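**Hilo: lo que he aprendido (a golpes) con las orquídeas en casa** 🧵

1/ Me habéis preguntado tanto por la Phalaenopsis del salón que abro hilo. Aviso: no soy bióloga ni nada parecido, llevo unos años con esto y he matado bastantes. La que veis siempre en mis fotos, la blanca, es superviviente de una época muy oscura en la que yo regaba con cubitos de hielo.

2/ Lo de los cubitos, por favor, no. Es una planta tropical! Yo la riego por inmersión: maceta transparente dentro de un cubo, diez minutos, escurrir bien y de vuelta a su sitio. Cuando las raíces se ponen plateadas toca agua, cuando están verdes la dejas en paz.

3/ Y que no quede agua en el cogollo (el centro, donde nacen las hojas). Así perdí la amarilla en mayo. Se pudrió en cuatro días y yo convencida de que era un hongo rarísimo. Ahora si cae agua la seco con la puntita de una servilleta.

4/ Sustrato: corteza de pino, trozos medianos, y un puñadito de musgo si vuestra casa es muy seca. Yo compro el saco de Clemolex de toda la vida. Probé el de Womholm porque estaba de oferta y venía con muchísimo polvo, tuve que lavarlo tres veces en la bañera — mi desagüe todavía se acuerda.

5/ Trasplante cada dos años más o menos, siempre después de que se caigan las flores. Cortad las raíces huecas o blandas con tijera limpia (alcohol y listo). Las raíces aéreas NO se cortan, aunque queden feas. Son suyas, las usa.

6/ La luz. Ventana este, lo mejor del mundo. Si solo tenéis sur, un visillo. Las hojas cuentan mucho: verde muy oscuro y no florece, le falta luz; verde amarillento o con bordes rojizos, le sobra. Las mías están en un verde manzana tirando a lechuga y ahí las mantengo.

7/ Para que saque vara necesita noches más frescas en otoño. Yo las paso al cuarto de la plancha, que no tiene radiador, y las dejo allí 40 días. El año pasado salieron varas en todas menos en una que es una rancia y no ha florecido desde que me la regalaron.

8/ Cuando se acaba la floración hay dos escuelas: cortar la vara por encima del segundo nudo a ver si rebrota, o cortar abajo del todo y que la planta descanse. Yo hago lo primero si la veo fuerte, con 4 o 5 hojas buenas. Si está flojita, abajo y a descansar.

9/ Abono: Rinex líquido, media dosis de lo que pone el bote, un riego sí y otro no de primavera a otoño. En invierno casi nada. Lo aprendí de Evdokia Karamanlidis, la del vivero Negash, que me vio comprar el tercer bote en una temporada y me dijo que las estaba cebando como a pavos 😅

10/ Y ahora el agua, que es donde más dudas tenéis. La de mi grifo es durísima, deja las hojas con esas manchas blancas y a la larga las sales queman las puntas de las raíces. Uso agua de lluvia cuando hay, y cuando no, mezclo la del grifo con destilada a partes iguales.

11/ El pH tampoco es para obsesionarse, eh. Entre 5,5 y 6,5 van contentas. Tiras de papel o un kit de gotas, lo que os dé menos pereza. 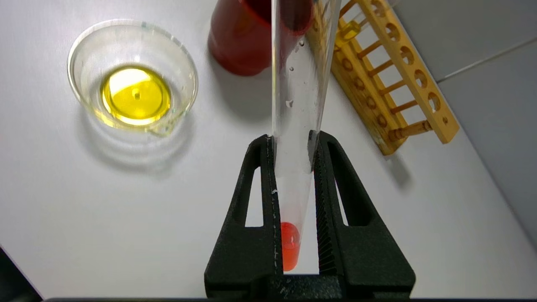

*Vaso de vidrio con líquido amarillo y gradilla de madera para tubos de ensayo.*

12/ Plagas: cochinilla algodonosa, siempre cochinilla. Bastoncillo con alcohol, una por una, y mirad por debajo de las hojas y en las axilas. Repetid a la semana aunque parezca que no queda ninguna. Siempre queda alguna.

13/ Me preguntaba alguien por la Vanda. Ni idea, chica, me da un respeto enorme con todas esas raíces colgando. Si alguien la tiene en un piso sin invernadero que me cuente cómo lo hace, que en Negash hay una morada que me pone ojitos.

14/ Mañana os subo foto de las raíces de la rancia, a ver si entre todos me decís si la trasplanto ya o espero a primavera. Yo la veo apretadísima en la maceta — pero claro, está sin flores desde siempre, así que por eso no será.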